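Sodolike Plastic Food Wrap Review

I bought this wrap in August to replace the 200-foot roll of McPhee I had been using at home. It has been in steady use for over 30 days, mostly on mixing bowls, cut fruit and leftovers.

The wrap clings well to glass and ceramic. On plastic bowls it is weaker, and I usually press the rim down twice. Half a melon stayed covered for 2 days in the fridge without the edge lifting.

The box is long, narrow and mostly red, with a big "100" on the front next to the product name. It is easy to find in a crowded drawer.
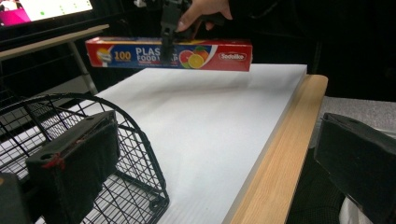 Cutting and storage

Tearing is the weak point. A slow pull gives a clean edge, but a quick one bunches the sheet at one end. My neighbor Zuzanna Czerwiński tried it and had the same trouble. The cardboard has held its shape so far.

Would I buy it again?

Yes, for everyday bowls and plates. For the microwave I still use the Avia wrap, as I haven't tested this one with heat.

Shayne Hoani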